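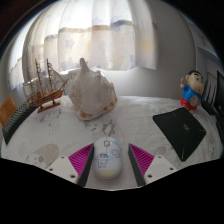 Justice > Circulation routière > Infractions > Suspension administrative immédiate (Clinstead)

La suspension administrative immédiate (SAI), dite aussi « retrait au bord de la route », est une mesure de police routière en vigueur sur le territoire de Clinstead. Elle permet à un agent de retenir le permis d'un conducteur avant tout jugement. Mesure provisoire, à distinguer de l'interdiction de conduire, qui est une peine et relève du seul tribunal.

Origine

Avant la réforme, un conducteur contrôlé au téléphone ou en grand excès de vitesse repartait avec une convocation, et son permis. Délai moyen avant audience : 81 jours. Plusieurs affaires de récidive pendant ce délai, surtout sur la route côtière de Fevden. Le texte est préparé par la juriste Catriona Urquhart, alors conseillère au service des transports, et adopté en février après deux lectures. Première version rejetée : elle ne prévoyait aucun recours.

Champ d'application

Trois cas d'ouverture :
- excès de vitesse très supérieur à la limite autorisée ;
- usage d'un téléphone tenu en main, en récidive seulement ;
- refus d'obtempérer, ou fuite après un accident matériel.

Les infractions liées à l'alcool n'y figurent pas, elles suivent une procédure séparée. Idem pour les défauts d'assurance (immobilisation du véhicule, autre chapitre du code). Les cyclomoteurs, d'abord exclus, ont été rajoutés par amendement. Vélos : non concernés.

Procédure

L'agent retient le titre contre un récépissé. Ce récépissé ne vaut pas autorisation de conduire, point souvent mal compris, d'où un contentieux assez fourni. Le véhicule peut être confié à un passager titulaire du permis. A défaut, fourrière.

Un magistrat de permanence confirme ou lève la mesure sous 2 jours ouvrés. Sans décision dans ce délai, elle tombe d'elle-même et le permis doit être restitué. La suspension confirmée court jusqu'à l'audience. Sa durée est déduite de la peine éventuelle, sauf en cas de fuite.

Recours possible par écrit, sans avocat. Il n'est pas suspensif.

Sanctions

Conduire malgré une SAI constitue un délit distinct. Amende jusqu'à 3 000 livres, plus confiscation possible du véhicule s'il appartient au contrevenant. Frais de dossier fixes de 800 livres en cas de condamnation, mis à la charge du condamné sauf décision contraire motivée.

Affaire Tarawneh

Décision de principe. Le conducteur, arrêté à la sortie de Dolora peu avant 7 heures du matin, conteste la retenue de son permis : le récépissé ne portait pas l'heure du contrôle. La cour d'appel lui donne raison. Sans heure, impossible de vérifier le délai de confirmation, donc mesure nulle. L'infraction elle-même a été jugée à part et la condamnation maintenue. Depuis, le formulaire comporte une case obligatoire pour l'heure et une autre pour le lieu exact.

Critiques

Les avocats de la défense parlent d'une peine avant jugement. Reproche récurrent aussi des habitants de Fevden : pas de bus le soir, un permis retenu signifie souvent un emploi perdu. Une dérogation pour trajets professionels a été proposé, puis retirée. Le service des transports maintient que le contrôle du magistrat suffit.

Voir aussi : interdiction de conduire ; immobilisation du véhicule ; refus d'obtempérer.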